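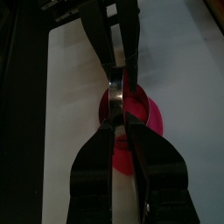 ## Ticket 522 -- Etikettendrucker Fenov druckt versetzt

Gemeldet von: Liam Dolan, Lager Leite
Status: gelöst, Nachkontrolle offen

Versandetiketten aus Trakireck kommen seit dem Update im September 12 mm zu tief aus dem Drucker. Der Barcode wird unten abgeschnitten, der Scanner am Packtisch liest ihn nicht. Testseite direkt am Gerät ist in Ordnung.

### Verlauf

- 08:40 -- Drucker neu gestartet, Rolle neu eingelegt, Sensor gereinigt. Keine Änderung.
- 09:15 -- Kabel und Anschluss getauscht. Keine Änderung.
- 09:50 -- Druck vom Rechner Bodo aus getestet. Dort sitzt das Etikett richtig. Fehler liegt also am Arbeitsplatz, Hardware ausgeschlossen.
- 10:20 -- Treibereinstellungen verglichen. Bodo: Etikettenhöhe 160 mm. Packtisch: A6 aus der Standardvorlage.
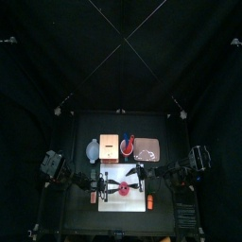

### Lösung

1. Warteschlange anhalten und leeren (61 Aufträge hingen noch drin).
2. Im Treiber unter "Seitenformat" die Höhe auf 160 mm setzen.
3. In Trakireck die Option "Format vom Treiber übernehmen" einschalten und neu anmelden.
4. Probeetikett drucken und scannen.

Probeetikett passt, Barcode wird gelesen. Liam druckt die betroffenen Sendungen neu.

Offen: Das Update überschreibt das Format vermutlich wieder -- nach dem nächsten Einspielen prüfen.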